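I met Hậu Đoàn in the parking lot behind the Galstead branch library, where she was trying to fit a folding table into a hatchback that clearly did not want it. "Hold that leg," she said, so I held that leg, and that's how our interview started.

Hậu runs the winter coat swap that has taken over the library's meeting room every October for 11 years now. You bring a coat, you take a coat. If you don't have one to bring, you take one anyway (she's very firm on this). Last fall 829 coats went home with somebody new, and I had to ask her to repeat the number.

"The first year we had 100, and half of those were from my cousins," she told me, laughing. "I called everybody. I called my dentist!"

I wanted to know what changed. She gives a lot of credit to the Seyoum Street bakery, which started putting a drop-off bin by the register, and to the middle school, where the kids sort everything by size. "They're faster than the grown-ups. They also find things in the pockets. We got a whole harmonica once."
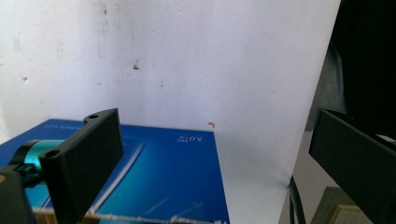
The blue box, against the white wall.

Money is the part she likes least. Dry cleaning and zipper repairs cost $700 last season, and most of it came from a chili supper. "I hate asking. I'll carry boxes all day, but don't make me stand up with a microphone."

So who does the microphone? "My husband," she said. "He loves it. You can't get it back from him."

We talked for a while about kids' snow pants, which are always short – people hang on to them for the next kid down, and then the next one. Men's extra-large goes fast too. Anything with a working hood is gone in the first hour, so come at nine if you need one.

The bakery bin goes out again in September, and Hậu is looking for people who can sew on a button. "Or who think they can," she said. "We'll teach you." Then she got the hatch shut on the third try and drove off with the table leg poking out between the front seats.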